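Hand knocks the tube sideways on insert, club project

Posted by tekleab_7

Our school robotics club is doing a lab helper task. The arm has to pick up a test tube and put it in a clear rack with a multi-fingered hand. Picking up is fine. On the way in, the tube catches the rim of the hole and tilts in the fingers. We have 200 recorded tries and it happens in around half of them. We run at 3 in the afternoon, by a big window, if that matters. 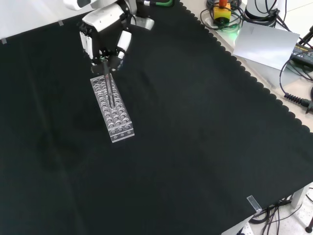

We grip near the top of the tube and come straight down. Slowing the last part helped a little. Should we change the grip or the path?

Silvia Kratochvíl

Change the path first. Stop just above the hole, lower until you feel contact, then move in a small spiral with light pressure until the tube drops in. Loosen the fingers slightly during the spiral so the tube can line itself up. Also check that the rack isn't sliding. We taped ours down at Tudia and had far fewer misses.

sisura987

try a bigger rack

anderach

Same problem last June. Clear racks gave our camera trouble near the window. We closed the blinds and redid the calibration. Didn't need the spiral after that, but our tubes were thinner.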